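THE FERHAM LAKESIDE MARKET: HOW A SMALL TOWN BUILT A FALL TRADITION

Student project report, Local Events and Community Life
Nadiia Kuzmenko
Submitted 7/5/26

When our class was asked to pick a public event and find out how it works, I knew right away which one I wanted. I grew up going to the Ferham Lakeside Market every September, usually with sticky hands and a paper cup of cider, and it had never once occurred to me to wonder who put up the tents. This project gave me a reason to ask, and I have enjoyed it far more than I expected to.

The market runs for a single weekend on the grass between Moroz Street and the lake. In its first year it had 15 stalls and a borrowed loudspeaker, and the organizers were pleased when 700 people came by. Last fall there were 60 stalls, a music stage, a pie contest and 2,000 visitors, which is a lot for a town where you can walk from one end to the other before your coffee gets cold. 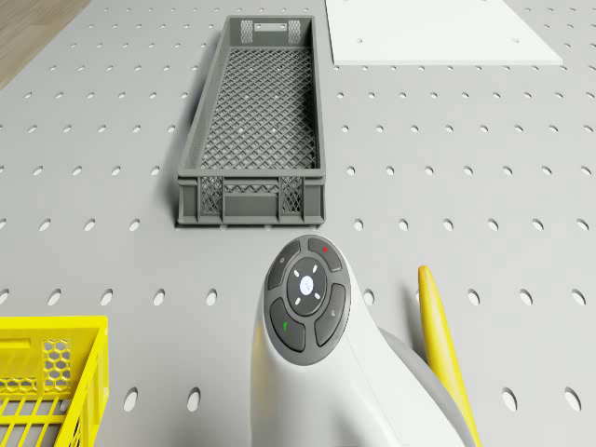 Figure 1. Long gray crate with a mesh floor, on a perforated surface.

I spoke with stallholders, with two families who have come every year, and with the people at the Okano bakery, who supply the pie crusts for the children's table and were very generous with their time (and their rolls). What struck me most was how many of them talked about the walk along the water before they talked about anything they had bought. One potter told me she would come even in a year when she sold nothing, just to see the lake with lanterns around it and catch up with customers who have become friends.

The layout matters more than I had guessed. Food used to be lined up by the entrance, and people would buy lunch, eat it standing and drift home again. Three years ago the food stalls were moved to the far end, close to the stage, so that you pass the crafts and the secondhand books on the way. The book sellers were delighted. The cider stand was less sure at first – its owner worried about hauling barrels across the grass – but he told me he would not go back now.

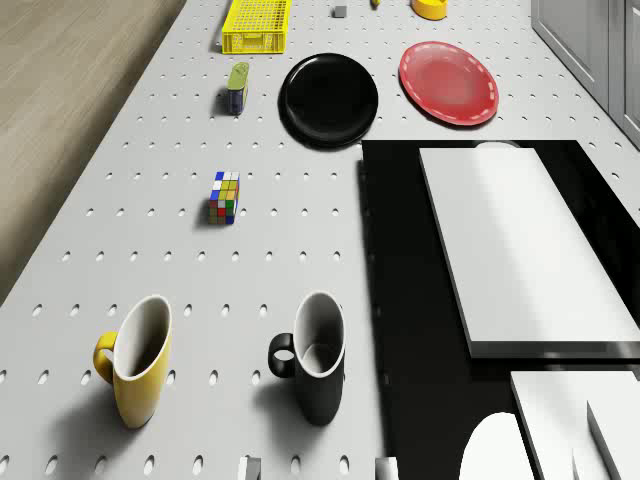 Parking is the part everybody grumbles about, and I grumbled too when I tried to draw a map of it. The lot by the lake fills up early, so a shuttle runs from the Trullinmont school grounds on the hill. Riders I talked to liked the shuttle very much once they were on it, but several had circled the lake for ages because they didn't know it existed. Larger signs on the main road would help, and so would putting the stop on the front of the flyer instead of the back.

I also think the market could stay open a little later on its first evening. The band was just getting going last fall when the stalls began to pack up, and plenty of people were still wandering about with no wish to go home.
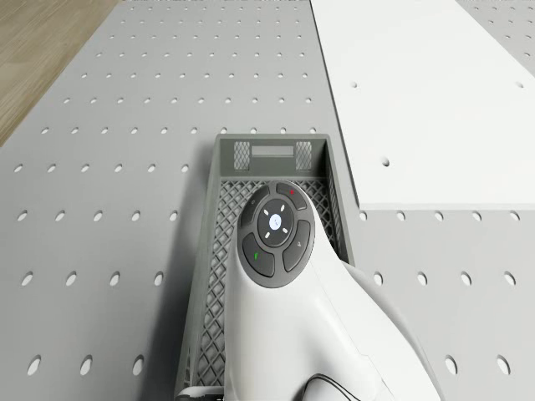

What would a first-time visitor need to know before coming?
Come in the morning if you want the best choice of crafts, take the shuttle down from the school, and bring a sweater, as it gets chilly by the water once the sun goes behind the hill.

My thanks go to everyone who stopped to talk with me between customers, and to my grandmother, who read two drafts of this and corrected my memory of the pie contest.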